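Why I've Gone Off Love at First Sight

I read a lot of romance novels. Almost 20 last June alone, most of them in the bathtub, and I'm not sorry about a single one. But I have a bone to pick with the genre, and it's the meet-cute.

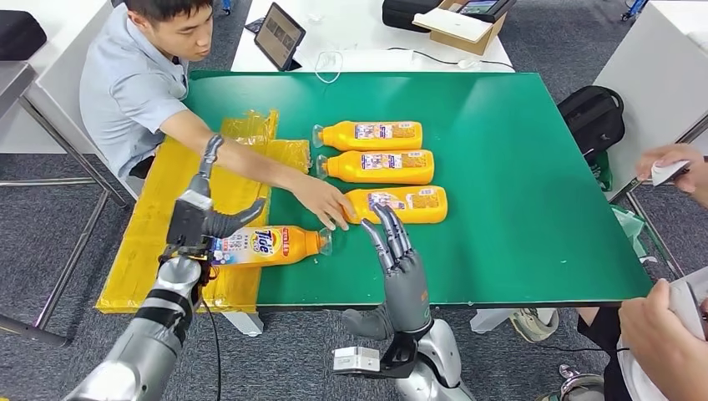
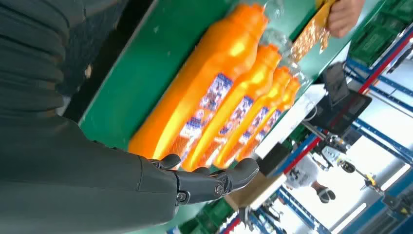
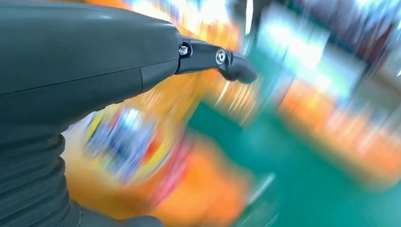 Four orange bottles on the green tabletop, in the first shot.

Take Sesidwood, which everybody in my book group adored. Two strangers lock eyes on a ferry on page 3, and by the end of the chapter they're ready to burn down their marriages. I kept flipping back to see if I'd missed something! What did they talk about? What does she find funny? The author never says, and then we get 800 pages (it's a brick, that one) of longing for a person neither of them has had breakfast with.

Now compare The Geltness Letters. Those two are neighbors for years. They argue over a fence, they borrow a ladder, she thinks he's a bit of a bore – and when he finally takes her hand I had to put the book down and go walk around the kitchen. I believed it because I'd been there for all the dull parts.

I know, I know, people do fall in love across a crowded room. My own aunt swears she did. But in a novel I want to be let in on it, and "his eyes were gray as the sea" doesn't let me in on anything.

So that's my plea to the folks at Fiadzo Press, who seem to put out one of these ferry books every month: give me the fence and the ladder. I'll buy it in hardcover.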